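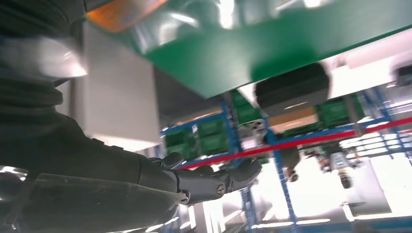 Owner Support > Shelving > Set-Up Guides
Print this page | E-mail this page
September | Lungile Zwane, Product Documentation, Greter

Section 5. Mounting the Skarkby Wall Shelf

5.1 Before you begin

Read this section in full before drilling. The Skarkby shelf is supplied with two steel brackets, one shelf board, a paper drilling template and a bag of fixings. The fixings are intended for solid brick or concrete walls only. For plasterboard, hollow block or tile, obtain suitable fixings from a hardware supplier. Greter does not accept responsibility for damage resulting from the use of unsuitable fixings.

You will need a drill with a 6 mm masonry bit, a pencil, a spirit level, a tape measure and a cross-head screwdriver. Two people are required for steps 6 and 7.

CAUTION: Check the wall for electric cables and water pipes before drilling. Do not mount the shelf directly above or below a socket or light switch.

5.2 Fixing the brackets

1. Tape the template to the wall at the desired height. Use the spirit level to confirm that the printed line is horizontal.

2. Mark the four hole positions with the pencil. The distance between the left and right pairs should measure 41 cm. Paper can stretch in humid rooms; where the template and the tape measure disagree, follow the tape measure.

3. Remove the template and drill each hole to a depth of 5 cm. Clear the dust from the holes.

4. Push a wall plug into each hole until it is flush with the surface. A plug that turns freely must be replaced with a larger size.

5. Hold each bracket in place and drive the screws by hand. Leave the final half turn until both brackets have been checked with the level — small corrections are still possible at this stage.

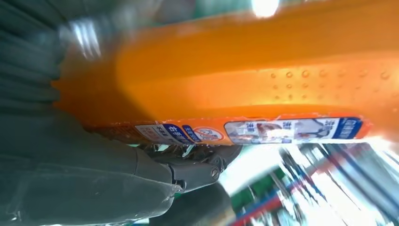
5.3 Fitting the board

6. Lift the board onto the brackets with the grooved edge toward the wall. One person should support the board until step 7 is complete.

7. Insert the short screws from below, through the bracket slots and into the board. Do not use a power driver for these screws.

8. Tighten all wall screws fully.

NOTE: Owners of the earlier Bornbridge shelf may reuse their existing brackets only if the slots are open at the front. Closed-slot brackets do not fit the Skarkby board.

5.4 Loading and care

Place heavier items directly over the brackets. Do not sit, stand or hang from the shelf. Check the wall screws after the first month and again whenever the shelf is moved or emptied.

Wipe the board with a damp cloth and dry it at once. Boards with the Sarantis oil finish may be sanded lightly with 200 grit paper before a fresh coat is applied — see Section 6 for drying times.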